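Reading time: 3 min

Handout 3: Chores as test problems

Read this before the seminar. It covers why tidying a room is still hard for a machine that can already walk about in one, and how we will score attempts.

1. Putting shoes in order

A shoe rack looks like an easy job. The shelves are flat, the slippers are light, and nothing breaks if it is dropped. The trouble is in the pairing. The machine has to decide which left goes with which right, turn both the same way and set them down without pushing the neighbour off the board. A soft heel gives under the finger, so the grip may change between lifting and placing.

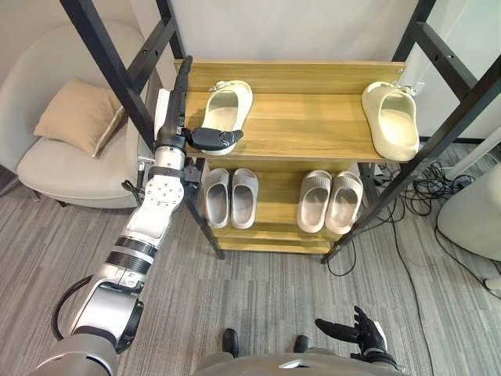 2. The rest of the room

Factory arms work in a cell built for them. In a living room the chairs get moved and cables lie on the floor. Low furniture hides things from a camera set at head height. Note what lies between the machine and the rack when you plan a path, and mark anything a foot could catch on.
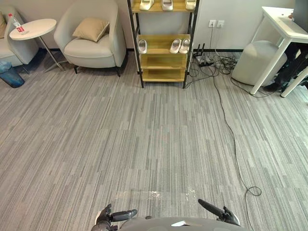 Planning is usually split into two parts: getting to the spot, and doing the work with the hands. Errors in the first carry over into the second. If the body stops a hand's width too far away, the arm has to reach at full stretch, where it is weakest and least exact.

3. Scoring

We use the Fustum sheet. A run counts as finished only if every pair is together and facing the same way, with no help from a person. Log each dropped item and each restart. The practice set on the course drive holds 412 runs, of which 200 are labelled. Label a few more yourselves before the seminar.

For the written task, pick one chore from home or a shop floor and say which step would fail first. Give your grounds in one page.

Related
Handout 2: Grippers and soft objects
Handout 4: Shelf stocking, the Clekel case
Reading list: Adamczyk on household tasks
Lab sheet: Drilanine bench set-up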